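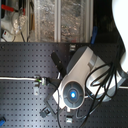 Umzug nach dem Zusammenziehen: Wohin mit doppelten Büchern?

Raimonds Juška
2 April 2023

Hallo zusammen, mein Freund und ich sind letzten Monat zusammengezogen (endlich!) und jetzt stehen wir vor einem Luxusproblem. Wir lesen beide viel, und zwar leider ziemlich genau das Gleiche. Ich habe mal eine Liste gemacht, weil ich sowas gern mache: 584 Bücher insgesamt, davon 84 Titel doppelt. Krimis, Klassiker, ein paar Kochbücher und die komplette Fantasyreihe, wegen der wir uns überhaupt kennengelernt haben.

Wegwerfen kommt nicht in Frage, da blutet mir das Herz. Ich habe ein paar Titel durch so eine Ankauf-App gejagt, und die bieten meistens 15 Cent pro Taschenbuch, bei vielen gar nichts. Dafür packe ich ehrlich gesagt kein Paket. Der Bücherschrank hier am Park ist ständig voll, und letzte Woche hat jemand drei Kartons einfach davorgestellt, im Regen natürlich. So will ich nicht enden.

Dazu kommt die Frage, welches Exemplar man behält. Meine haben Eselsohren und Notizen mit Bleistift, seine sehen aus wie frisch gekauft. Er meint, die schöneren sollen bleiben, ich hänge aber an meinem Gekritzel. Wie habt ihr das gemacht? Und wo wird man gute, aber ganz normale Bücher los?

Liebe Grüße, Raimonds

Papierkranich

Hi Raimonds, Glückwunsch zur gemeinsamen Wohnung! Wir hatten das vor ein paar Jahren auch, nur mit weniger Büchern und mehr Streit :-)

Zuerst zum Behalten: Bei uns durfte jeder von den doppelten 20 Exemplare ohne Diskussion retten, egal wie zerfleddert. Den Rest haben wir nach Zustand entschieden, und das ging an einem Abend mit einer Flasche Wein erstaunlich friedlich. Bei der Lieblingsreihe haben wir übrigens beide Ausgaben behalten. Das klingt albern, aber wir lesen sie manchmal parallel und das ist richtig schön!

Zum Loswerden: Frag mal in der Stadtbücherei nach, ob die für ihren Flohmarkt sammeln. In den Bestand nehmen sie gebrauchte Sachen meistens nicht auf, für den Flohmarkt aber schon. Bitte vorher anrufen und nicht einfach mit Kisten auftauchen, die haben oft feste Annahmezeiten. Sozialkaufhäuser nehmen auch gern, vor allem Krimis und Kinderbücher. Bei Kochbüchern war es bei uns gemischt, die ganz alten mit den Aspikplatten wollte keiner.

Was sich für Kleinanzeigen lohnt, sind Reihen komplett als Paket. Einzeln schreibt dir höchstens jemand "was letzte Preis", aber eine vollständige Reihe war bei mir nach zwei Tagen weg. Büchersendung reinschreiben, Foto von den Buchrücken dazu, damit man die Knicke sieht, fertig. Und stell ruhig zwei, drei Bücher pro Woche in den Bücherschrank, wenn du sowieso vorbeikommst. Das dauert zwar, aber dann finden sie auch Leser.

Ach ja, blätter alle vorher durch. Ich habe in meinen einen alten Liebesbrief gefunden (nicht von meinem Mann, ups) und einen Zwanziger!

mottenkugel_77

altpapier. ist doch nur papier, und die meisten titel gibts eh als ebook

Delacroix

Sehe ich anders als mein Vorredner, aber gut, jeder wie er mag.

Ich würde noch Tauschabende vorschlagen. Ich lade im Frühjahr immer ein paar Leute ein, jeder bringt einen Stapel mit, es gibt Suppe, und wer was mag, nimmt es mit. Meistens gehe ich mit mehr Büchern ins Bett als vorher, also Vorsicht. Wenn ihr das macht, klärt vorher, dass jeder seine Reste wieder mitnimmt. Beim ersten Mal blieb alles bei mir im Flur stehen, und da stand es dann bis zum Sommer.

Zu den Bleistiftnotizen: unbedingt deine behalten! Ich habe die Bücher meiner Oma geerbt, mit lauter Ausrufezeichen am Rand und einmal einem sehr entschiedenen "Unsinn". Die gebe ich nie wieder her. Die sauberen Exemplare von deinem Freund wird man außerdem viel leichter los, damit könnt ihr ihn vielleicht überreden.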